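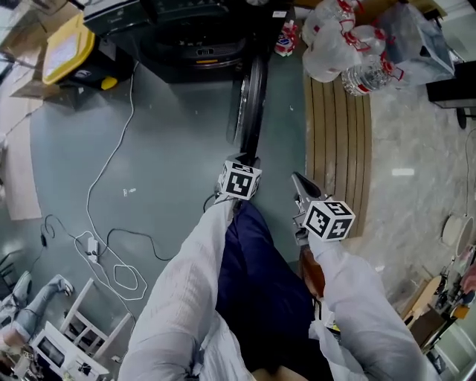

Sorting a back room where everything is on the floor

Home and Storage > Tidying and organising
Asked by marrowfat on 19/05/2022
287 views

I'm after some advice on what order to do things in. We have a back room with a bare concrete floor that changes to polished grey marble-type flooring on one side. It has ended up as the place where everything goes when it hasn't got a place. The idea is to make it a proper store with shelves along one wall, but I keep starting and stopping because there's nowhere to put anything while I work.

What's on the floor at the moment, more or less: a large black appliance that is staying, a black storage box with a yellow lid, a stack of cardboard boxes, a pile of plastic bottles with red caps still bundled in their clear plastic, and a big see-through plastic bag next to them. Then there's a long slatted wooden panel lying flat, a flat piece of cardboard, and a black wheel with a black pole that I don't want to throw out. There are cables as well. A thin white one wanders from near the yellow-lidded box across the floor, and a black one goes sideways by a little white power adapter.

The points I'm stuck on are these.

Do I clear the whole room in one go or do it in strips? I have the hall to put things in but we need to be able to walk through it.

What do I do with the slatted panel? It was bought to go on a wall and that won't happen until December at the earliest. Can it stay flat on concrete until then or does it need to be stood up?

Is it worth sealing the concrete while it's clear? I have most of a tin of Plolline floor sealer left over from the porch.

The shelves are coming from Vida in Skitbridge and I haven't ordered them yet, so sizes can still change.

Answer from tansyrow
Marked as helpful by marrowfat

I did a room very like this last year, and I'd do it in two halves. Clearing it all at once sounds quicker but you fill the hall, somebody needs to get past, and things get shoved back in any order. Put all you can on the polished side first, with an old blanket down so it doesn't get scratched. Do the concrete side completely, then swap.

I would take it in this order.

Cables first, before you lift anything. Unplug them, find out what each one belongs to, coil it and tape a label round it. The adapter needs to stay with whatever it powers. A power adapter on its own in a drawer is no good to anyone six months later. If you find one that fits nothing, put it in an envelope with the date on it and get rid of it when you next have a clear-out. Anything that has to stay plugged in should run along the skirting in stick-on clips, especially if you are going to be carrying shelves over it.

Next the cardboard. Open every box in the stack, even the ones you think you know. I found I'd been storing empty boxes inside other boxes. Flatten whatever you don't need and take it out that same day. Keep the loose flat piece until last, as it's handy for kneeling on and for sliding under heavy things.

Then the bottles. Leave them in the clear wrap if it's still whole, they're much easier to move as one lump. They should go on the lowest shelf or straight on the floor under it, never high up. Check what the label says about temperature if the room gets cold.

The slatted panel shouldn't stay flat on bare concrete for that long. Concrete can hold damp and you won't know until you lift the panel. You can keep it flat if you put three or four battens underneath so air can get round it, but it takes up a lot of floor that way. I'd stand it on its long edge behind where the shelves will go, on a couple of offcuts, with something soft between it and the wall. Don't lean it on its short end at an angle for months or it may bow. Wrap it loosely in an old sheet. Don't use plastic, it keeps the damp in.

For the sealer – yes, if the floor is dry. Tape a square of clear plastic down on the concrete on all four sides and leave it overnight, longer if you can. If there are beads of water under it or the concrete has gone dark, leave the sealer in the tin. If it's fine, sweep, vacuum, wipe, and do it before the shelves arrive. Put masking tape along the join so you don't get any on the polished part. I don't know the Plolline one, so go by the tin for drying times and whether it's meant for indoors.

On shelves, measure the yellow-lidded box before you order. I bought mine 5 cm too shallow and every box I own sticks out at the front.

Answer from old_gatepost

Just get it all out and have a good sort. Most of it will be rubbish. Skip hire from Tetik is not bad if you're in the Skitbridge area, they did ours. Wheel can hang on a hook.

Answer from bramblejar

Agree with doing it in halves. I'd add a few things.

Leave a proper gap round the black appliance. Find the manual and see what clearance it wants at the sides and back, and don't plan a shelf directly over it until you know. The same goes for whatever is in front of it. Things get parked there because it's a handy spot, and then you have to shift them every time you want to use it.

For the wheel and pole, if the two come apart I would store them together on one big wall hook, with the pole strapped to the wheel by a reusable tie. If they don't come apart, a pair of broom clips will hold the pole upright and the wheel can rest on the floor. Hooks rated for 100 kg are sold for this sort of thing but it's the wall plug that matters. In plasterboard, find a stud.

The big plastic bag will split sooner or later if it's being dragged about on concrete. Decant it into a lidded box, same sort as the one you've already got so they stack.

I'd disagree slightly about standing the panel behind the shelves. You'll have to empty the shelves to get it out again. At the end of the run is better, held with a strap and two screw eyes.

Comment from marrowfat

Thanks all. Cables are labelled and the plastic square is taped down. I'm going with the end of the run for the panel. I've measured the box and will go up a shelf depth. No skip needed I think, it's mainly cardboard.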